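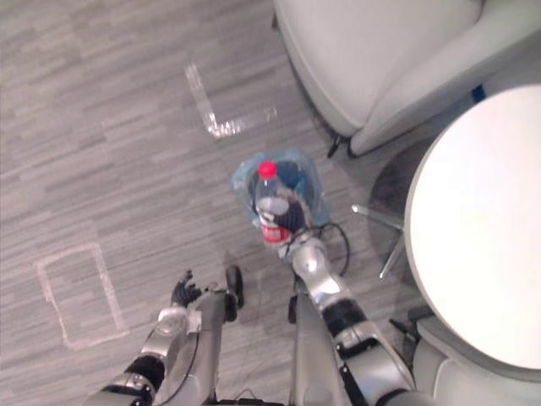

Equipment planning for two-armed service robots is the process of working out what an organisation needs to buy, lease or set aside before a robot with two arms is put to work in an office, lounge or similar indoor space. It covers the robot itself, its hands or grippers, the floor area, the furniture and household goods it will handle, spare parts and staff time.

Scope

Planning usually starts with a task list. Common entries for lounges and waiting areas are picking up bottles, dealing with a wastebasket and its bag, and moving light furniture. Each entry is matched to a hand type, a reach and a load. Multi-fingered hands suit bottles and soft items but cost more to repair. Simpler grippers are often enough for rods, handles and table legs.

Budget categories

Costs are generally split into capital and running costs. Capital items include arms, hands, sensors, a base or stand, and a computer. Running costs include cables, finger pads, batteries, software fees and operator wages. In the planning guide written by Youssra Bouazza for the consulting firm Skoseck, cables and finger parts are listed apart from general maintenance, as they wear out at a different rate.
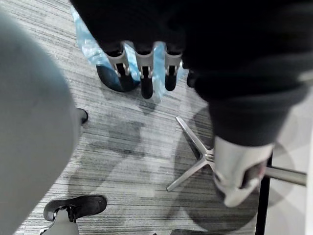 Small consumables are easily left out of a first budget. Bouazza's guide sets aside $2,867 a year for each robot, of which up to $1,000 goes to hand parts. Bin liners, floor tape and bottled drinks are charged to a separate supplies line.

Space and furniture

Floor covering affects the choice of base and should be settled before quotes are requested. Furniture is normally bought in matching sets so that a damaged piece can be replaced without changing the layout. Pedestal tables need special attention, as their spread legs take up floor space that does not show on a plan drawn from the tabletop. The Zaselon planning sheet asks for both measurements.

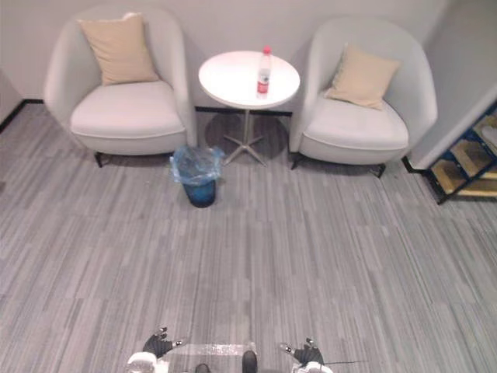
Clearance between seats, tables and walls is recorded at the same time. Lahcen Gaber, who prepared the sheet, recommended a minimum of 132 centimetres in front of any seating group.

Purchase and lease

Leasing is common for first projects. The Kozma lease covers arms and base but leaves out hands, while Anduser sells all parts outright and offers a service plan. Orders placed after February may fall into the next budget year in organisations that close their books in March.

See also

Asset register
Preventive maintenance
Whole-of-life costing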